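Wrist camera pose jumps when the gripper is close to the floor mat
Asked 21st April - viewed 1,318 times

I have two arms in one cell, a camera on each wrist and one fixed camera looking over the whole thing. The task is small packaged goods and a white bag. I use Trelby for hand-eye calibration and Rendov for planning. Views from the wrists and the fixed camera:

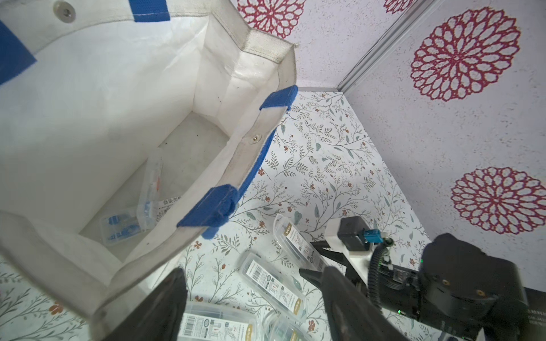
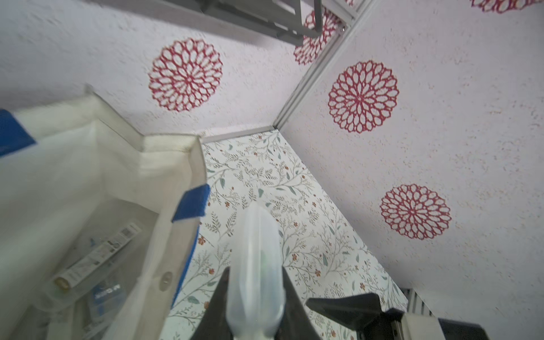
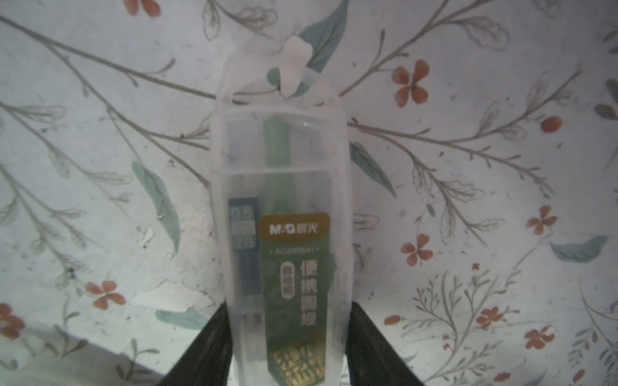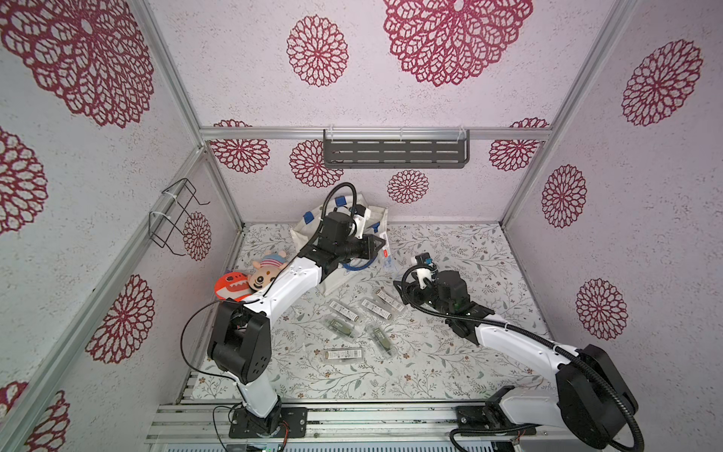

Calibration looks fine on the board, but during a run the object pose from the wrist jumps sideways by up to 6 mm and the planner throws the grasp away. The fixed camera doesn't do this. I already reran calibration with 225 poses and got the same thing. Is it the feature matcher?

Answer 1 (accepted)

Probably the matcher, yes. Your floor and walls are printed with repeating flowers, and clear packaging gives very few stable features of its own, so most matches land on the background. Turn on the object mask before matching, not after. In Trelby it's mask_first in the tracker config. Then cap features at 1,000 per view and raise the inlier threshold.

Also check timestamps. If the image is stamped on arrival and the joint state on read, you get an offset that grows with wrist speed - it looks just like bad calibration.

Answer 2

had the same, switched to Elik and it went away. didn't look into why

Answer 3

Mask order fixed most of it for me, but I still had jumps on clear boxes until I stopped using depth inside the mask. I take depth from the mat plane now and add the box height from a table. Doesn't work if they're stacked. Rendov needs replan_on_jump set to false while you test or you can't see what the tracker is doing.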